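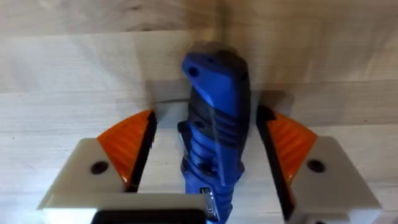 **Progress report to the Fludau Fund: Talow Valley private well monitoring, second reporting period**

Reporting period ends in July. Grant use is within the approved budget categories. One change to the sampling plan is requested in section 5.

## 1. Status against work plan

The work plan calls for 50 private wells to be enrolled by the end of the grant. At the close of this period 34 are enrolled, against a target of 30. Each enrolled well has a signed access agreement, a surveyed measuring point and at least one full round of samples. Enrollment is uneven. Most wells are on the east side of the valley, where lots are small and houses close together. The bench above McIver Creek has four wells, and two of those share a driller's log that does not match the measured depth of either one.

Water level loggers (Skaler, vented type) are installed in nine wells. The remaining wells are measured by hand with an electric tape on each sampling visit.

## 2. Field methods

Wells are purged until temperature, pH and specific conductance hold steady over three readings in a row. Samples are taken from the tap nearest the pressure tank, upstream of any softener or filter. At three houses no untreated tap was available. A sampling port was added at two of them at grant expense, with the owner's written consent. The third owner declined, and that well is now used for water level only.

Nitrate samples are kept on ice and delivered to the lab the same day. Arsenic samples are acidified in the field. One duplicate and one blank are collected on each sampling day.

The hand measurements in the first period were read to the nearest inch at some wells and the nearest hundredth of a foot at others. All readings are now taken to the hundredth. The earlier inch readings have been converted and flagged, and they will not be used for trend work.

## 3. Results to date

Nitrate was detected in most east side wells. Two wells were above the drinking water limit of 10 mg/L as nitrogen, and both owners were called the day results came in and sent a written copy. Repeat samples confirmed the first result in one case. In the other, the repeat was below the limit. That well is shallow and sits next to a field drain, and it will be sampled monthly through the winter.

Arsenic was below the limit in all wells. The highest values are on the McIver bench, in wells finished in the lower gravel.

Water levels fell steadily from late spring, as expected for the irrigation season. The logger records show a daily drop starting near 5 a.m. in the three wells closest to the Talow ditch company pumps. Levels recover overnight, but recovery was incomplete in the last weeks of the period.

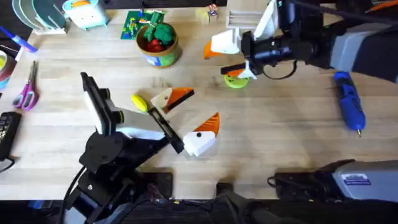
The pumping signal was stronger than the first report assumed, and hand readings taken in the morning at these three wells are not comparable with readings taken in the evening. From the next round on, all hand readings within half a mile of the pumps will be taken before the pumps start.

## 4. Problems and corrective action

- **Logger drift.** Two Skaler units drifted by more than the stated tolerance when checked against the tape. Both had moisture in the vent tube. The desiccant was replaced and the units were reset. Data between the last good check and the reset are marked provisional.
- **Lab delay.** One batch of nitrate samples was run after the holding time had passed. The results were discarded and the wells resampled. The lab did not charge for the second run.
- **Access.** The road to the upper bench was closed for culvert work during the spring round. The wells there were sampled three weeks late.

## 5. Request for change

The plan sets a search radius of 100 feet around each well for the septic and drain inventory. On the east side this leaves out most of the neighboring drain fields. We request approval to extend the radius to the full adjoining lot. The added work is desk work from county permit files and can be covered by unspent travel funds.

## 6. Next period

Enrollment will focus on the McIver bench and the north end of the valley. Three owners on the bench have asked for the access agreement. The remaining loggers will be installed before the ditch is shut off, so that the full recovery is recorded. A draft water level map will be sent to the Fund with the next report, along with the corrected well depth table.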